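Search this site...
Go

Posted Sunday, May 21, 2023 by Boglárka Fülöp

I finally made my grandmother's sour cherry soup for a crowd, and I'm still grinning! If you've never had cold fruit soup as a first course (before the meat, yes, in a bowl, with a spoon), please give it a try this summer. It's pink and creamy and a little sharp, and on a warm day I could live on it.

I'd been planning this since February, when I found two jars of cherries from Skedine at the back of the pantry and started doing sums on an envelope. The Stindgate spring supper seats 50 people. I've cooked for 12 before and thought I was very brave.

My usual pot serves six, so I borrowed the big one from Gulyás, the bakery on the corner, and carried it home hugging it like a toddler. You simmer the cherries with sugar, a cinnamon stick, a few cloves and a strip of lemon peel. Then you stir flour into sour cream until there isn't a single lump, loosen it with a ladle of the hot juice, and pour it back in slowly - slowly! - while somebody else stirs.
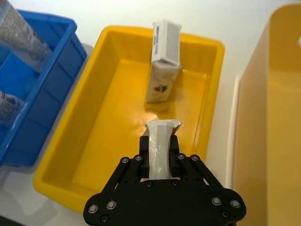 Thirumalai Devadiga wrote to me after last week's post to say that I should leave the pits in, that his neighbors always did, and that the soup tastes flat without them. I think he's right about the flavor! My grandmother left them in too, and we lined them up on the rim of the plate. For a big supper with little kids, though, I pitted the lot, and put a handful of the pits in a cloth bag to simmer with the spices. It helped a lot.

The other thing I learned is that a big pot takes forever to cool. Mine went into 3 smaller bowls in a sink full of ice, and then overnight in the fridge. Don't skip the overnight part, the cloves need it. And taste it again cold before you serve it, as it always wants a pinch more salt than you'd think.

Next up is poppy seed noodles, for a much smaller table. If anyone in Prevby knows where to get poppy seeds freshly ground, please leave me a comment - mine keep turning bitter.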